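Home Explore Threads Saved Log in

Workbench thread, May. I've been setting up a table for small repair and assembly work and a few people asked what I ended up with, so I'm putting it all in one place.

The table came first. It's a plain rectangular wooden one with a light beige top, from Flerkberg. I looked at proper workbenches with drawers and a vise and decided I didn't want any of it. Most of what I do is small and fits in two hands.

Bare wood was fine for a week. Then I started finding little dents, and every screw I put down rolled off the side and under something. So I bought a foam mat.

The mat is a pale blue-white with faint gray grid lines on it. I wasn't looking for a grid but I use it all the time now. Parts go in squares in the order they came off. When I put the thing back together I work backward through the squares.

Dropped parts land quietly and mostly stay where they land. That alone was worth the money. Paid 22 dollars.

Bad side of foam: it creeps. Lean on it while you're pulling at something and the whole sheet slides toward you. I tried double-sided tape underneath first, and it took a bit of the foam with it when I lifted a corner. Don't do that.

What works is gray tape over the edge, mat to table. Press it down hard and leave it an hour before you put any weight on the mat. When a piece starts to lift, peel it off and put on a new one. Pushing the old piece back down never lasts.

Tools: only the one I'm using gets to be on the mat. Everything else stays off. I used to lay the whole set out in a row and then spend the evening moving it out of my own way.

Colored handles help more than I expected. A black handle on a dark bench disappears. Mint green on a pale mat, I can find without looking up properly.
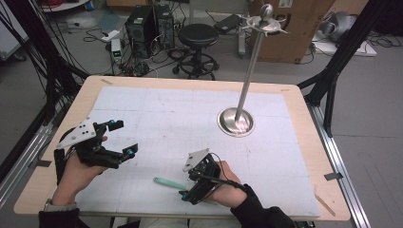 Tall things go at the back. Anything on a pole with a round base, lamp stand, paper towel stand, whatever, gets pushed up toward a far corner. If it stands near the front you will hit it with an elbow. I have done it with a full cup of screws next to it.

Check how heavy the base is before you buy a stand like that. Foam has some give, and a light base will lean on it. Polished steel is easy to wipe down, but it shows every fingerprint.

Seating. I went from a normal chair to a round stool on wheels, the Bedo one. No arms to bump into the table, and it rolls out of the way when I want to stand – I stand for anything that needs force.

It took 6 screws to put together and one of them didn't want to go in. Backed it out, started it by hand, fine after that.

Cables are the part I haven't solved. With computers on the floor there's always something trailing where my feet want to go. I bought a bag of 100 cable ties from Mirkbridge and have used very few of them, mainly because I keep changing what's plugged in. Hook and loop straps would have been the better buy.

Someone asked about cleaning the mat. Damp cloth, a drop of dish soap, wipe again with plain water. No solvent – I tried a dab on an offcut and it went tacky. Grid lines have held up to the soap so far.

Someone else asked if foam is OK under a soldering iron. No. Take the job to something that can handle heat. The mat is for cold work only.

If I did it over: same table, same mat, 2 rolls of tape from the start, straps for the cables. I'd also measure the room with the stool pulled out, which I didn't do.

Next is a shelf for the boxes. I have a bracket from Bermúdez that I want to try first. Will add to this thread when it's up.

Related threads
Which tape comes off clean
Storing screws without buying more jars
Stools with wheels on a hard floor
Small table, small room

Contact · Terms · Back to top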